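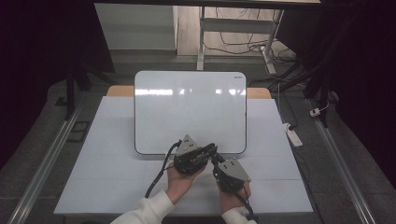
Small whiteboard, set upright on the white tabletop.

Hastance shop notebook
Nov 8, 2020
Dry-erase ghosting, second round
Print this page | E-mail this page
Search the notebook: Go

Picking up from the last entry, where I had given up on the black and switched to blue. I went back to the black. The blue wiped clean from nearly everything and didn't teach me much.

The question is still the same one. Writing that has sat on a board for a few weeks leaves a gray shadow when it's wiped, and the shadow is worse on some boards than others. I want to know how much of that comes from the ink, how much from the surface, and how much from whatever was last used to clean it. The people who write on the boards all blame the ink. I blamed the cleaner going in. After this round I think we were each part right, with the cleaner doing more harm than I can account for.

Materials

Three surfaces, cut into coupons the size of a playing card. First is porcelain on steel, taken from the old board that came out of the front room. Second is painted steel from the cheap boards. Third is a melamine panel, bought new, the kind you find in the paneling aisle. I also have a few pieces of glass that I use as a control, as glass doesn't seem to ghost under anything I've tried.

Two inks. One is the Kaewsai black, the one in the supply closet. The other is an older black with no label left on the barrel, which writes wetter and smells stronger. I'm calling it Old Black here and in the tables.

Two cleaners. Clustitz is the spray we buy by the case. The other is plain isopropyl from the solvent cabinet, cut with water. I put 200 ml of each into identical bottles so I wouldn't favor one by feel. I did anyway, since you can smell the difference from across the bench.

For wiping I used cotton flannel from one bolt, cut into squares, a fresh square for each coupon. Last time I reused felt erasers and I'm fairly sure I was moving old pigment around from one sample to the next. The felt results in the previous entry should be ignored. I've drawn a line through them in the paper copy.

Procedure

Wash coupon with dish soap, rinse, dry with flannel, leave overnight. Rule five lines with the straightedge, one pass each, same pen angle as near as I can manage. Age. Wipe dry, four strokes with the weighted block. Lay against the gray card and score the shadow from zero (can't find it) to five (can read it from the doorway). Then wipe with cleaner, dry, and score again.

For aging I don't have weeks, so half of each set goes into the drying cabinet at 60 C overnight and the other half stays on the shelf as long as I can stand to leave it. I don't trust the cabinet to copy real time on a wall. The solvent leaves the ink in both cases, but heat softens the painted surface and may let pigment in where it wouldn't get at room temperature. The shelf set is the one I'd quote to anybody. The cabinet set is there so that I have something to look at in the morning.

Scoring is by eye, mine, under the bench lamp with the overheads off. I scored everything once, shuffled the coupons face down and scored them again after lunch. Most agreed. Where they didn't, I wrote both numbers and left it.

Results, shelf set

Porcelain with Kaewsai: zero on nearly all, one coupon at one. The coupon at one has a hairline scratch and the ink had stayed in the scratch. Wiped out with either cleaner.

Porcelain with Old Black: ones, a single two. All cleared with isopropyl. With Clustitz they cleared too but left a bluish film that took a second dry wipe.

Painted steel with Kaewsai: twos. Went to one with isopropyl and to zero with Clustitz on the first cleaning. That surprised me and I did it over with spare coupons. Same thing.

Painted steel with Old Black: threes and a four. Neither cleaner took it below two. This is the pair that matches what's on the wall in the back hallway.

Melamine: bad with everything. Threes with Kaewsai, fours and up with Old Black. After one round of isopropyl the next set of lines came out worse than the first had. I would not put melamine on a wall that anybody plans to write on for more than a month. It's cheap and it looks fine in the store.

Glass: zeros. Old Black beads up on it and is unpleasant to write with, but it wipes.

Results, cabinet set

Same order of surfaces, everything one step worse, except painted steel, which is two steps worse. That fits with the softening idea. Don't use the cabinet numbers for painted steel. I kept the coupons in the envelope marked CAB in case somebody wants to see them.

Repeat cleaning

This is the part I hadn't done before. I took clean coupons of all three surfaces and ran them on the rub machine with a flannel pad wet with cleaner, 640 strokes each, then rinsed, dried, ruled lines and left them on the shelf with the rest. The stroke number isn't magic. It's where the counter stopped on the first one when the belt slipped, and I matched the others to it.

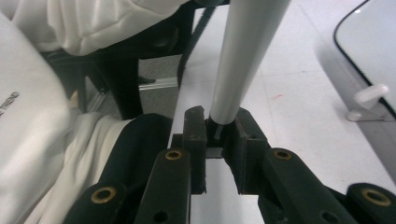

Gray-silver rod, narrow end down.

Porcelain didn't care. Painted steel rubbed with Clustitz went from twos to threes with Kaewsai. Painted steel rubbed with isopropyl went from twos to threes and fours and had lost its shine when I tilted it against the lamp. Melamine rubbed with isopropyl was close to ruined. The lines feathered along the edges, so the ink is going into the surface sideways as well as down.

I also ran one painted coupon with water only, same strokes. It came out a little dull in one corner and otherwise scored the same as an untouched one. So most of the damage comes from the solvent and a small part comes from rubbing.

What this says about the boards on the wall: the hallway board is painted steel, it has had years of isopropyl because that's what is nearest to it, and it has had a lot of Old Black. It's the worst pair of the bunch with the worst treatment. Cleaning it harder will make it worse. It can be resurfaced or swapped out. I'd swap it.

The front room board is porcelain and will outlast all of us if people keep the screwdrivers off it.

Coating trial

I had a sample can of the Fleditz clear coat and tried it on two of the spoiled painted coupons. Notes for whoever does this next:

Degrease twice. I did it once on the first coupon and got fisheyes.

Roll it with a foam roller, the short one. A brush leaves ridges and the ridges hold ink.

Don't go back over it after it starts to pull. I did, on the left half of the second coupon, and you can feel the drag marks with a fingernail.

It needs the full cure printed on the can. I ruled a line early on one corner to see what would happen and the line is there for good.

After cure, Kaewsai wiped to zero on the good half. Old Black wiped to one. On the drag marks, both stayed. I haven't put it through the rub machine yet, and until I do I can't say whether it's worth the trouble on a full board. It also smells, so not in the hallway during the week.

Odds and ends

Writing over an old line with a fresh marker and wiping right away does work on the Kaewsai shadows. The fresh solvent lifts the old ink. It took every two on painted steel down to one or less. It didn't do much for Old Black, and on melamine it only added more pigment. Plenty of people here already do this. Use the same brand for both if you can.

Hand sanitizer works about as well as isopropyl and leaves a sticky film that catches dust. Please stop using it on the boards.

Tape residue scored worse than any ink. Wherever there had been tape on the old painted board the shadow was darker and had a hard edge. I'd like everyone to use magnets. I know the painted boards hold them poorly. Double them up.

Pens stored tip up dried out and scratched a little on the first stroke. Pens stored flat were fine. I didn't score this, I only noticed it while ruling lines, and I threw out three before I caught on. The tray by the sink has been turned so they lie flat now.

The gray card has a thumbprint on it. I scored around it. Need a new one.

Mistakes this round

Mixed up the flannel squares for the last two melamine coupons, so those may have had a trace of Clustitz on them before the dry wipe. Marked with a star in the table. It doesn't change anything, melamine was bad with clean squares too.

Forgot to turn the overheads off for the first dozen scores. Did those over.

The weighted block has a felt face that I'd glued on in the spring and one corner was lifting. Reglued it between the porcelain and the painted sets, so the pressure may not be quite the same across the two. I put a spare porcelain coupon through afterward and got the same score as before.

Next

Rub machine on the Fleditz coupons, if the belt holds. New belt is on the order list.

Leave one full shelf set through the end of November and don't touch it. I've taped a note over the shelf.

Get rid of the rest of Old Black. There are four pens left in the drawer under the lathe and they should go in the solvent waste, not the trash.

Move the isopropyl bottle away from the hallway board and hang a bottle of water and a cloth there instead. Did this already while I was writing.

Table and coupons are in the blue box, second shelf, lid taped.

2 comments | Share this entry | 0 shares
Print this page | E-mail this page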